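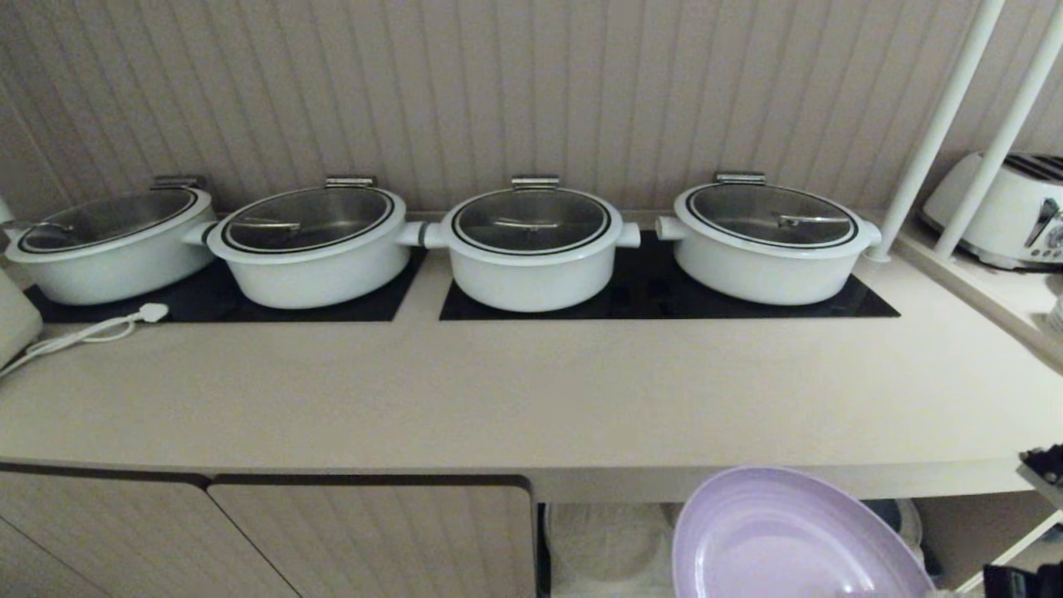

Maritza Arango wants the plate task scored on placement error alone, with no credit for a clean grasp. A gripper that picks up nicely and sets down badly has not cleared a table, she wrote after the December session, and the score sheet should say so.

Her proposal is now in the draft rules for the Surosley student manipulation group. The draft keeps the kitchen layout used so far: the long counter with the pots on top and the open shelf below it with three plates. The robot works at the shelf. The pots are obstacles and stay where they are. Contact between the arm and a pot ends the run, and the operator logs the joint angles at the time of contact before anything is reset.

The plates are named by color in the task file (purple, pink, blue), and the operator calls one before each run. Earlier versions numbered them from the left, which caused trouble when two teams faced the shelf from different sides and wrote their logs with opposite numbering. Wálter Ñahui has converted the old logs. Entries he could not match to a plate are marked "unresolved" and are left out of the averages.

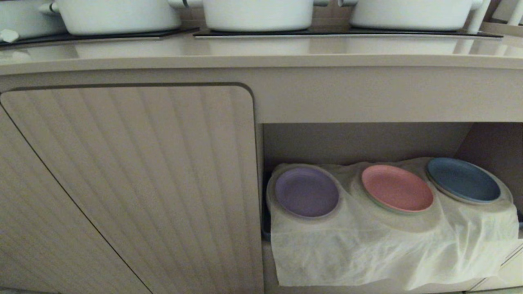

Placement error is measured from the center of the plate to the center of its target, in millimeters, with the plate at rest and the fingers open. Tilt is recorded in a separate column and does not affect the score this term. Teams that want to use tilt in their own analysis should state how they measured it, as the wrist camera and the head camera do not give the same value at low viewing angles.

Each team gets 36 runs per block. The first 5 are for calibration and are not scored. If the hand-eye transform is changed after that point, the block starts over. Swapping finger pads also restarts the block. Tightening a loose pad does not, provided the change is noted.

Yhon Lozano's group reported most of its failed grasps on the middle plate. Their approach came in from the right with the wrist pitched steeply, and the planner had little room between the shelf opening and the neighboring plates. A waypoint directly over the rim reduced the number of aborted plans. It also added about 2 seconds to each run. The group has not yet tested the same waypoint on the outer plates. 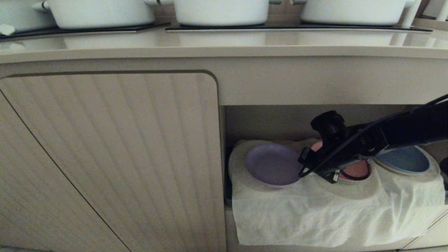 Cable routing needs attention on every arm. Leave enough slack at the gripper for full wrist rotation, then run the wrist through its limits by hand at low speed before the first block. A cable that pulls tight near the end of travel can trip the force threshold and appear in the log as a contact event.

The Jultemard logging script now writes gripper width at each time step. Older files will still load, but the width column will be blank. Oluwatosin Lawal has the current version and the updated task file. Comments on the draft rules go to Sheyla Cuervo, with the rule number in the subject line.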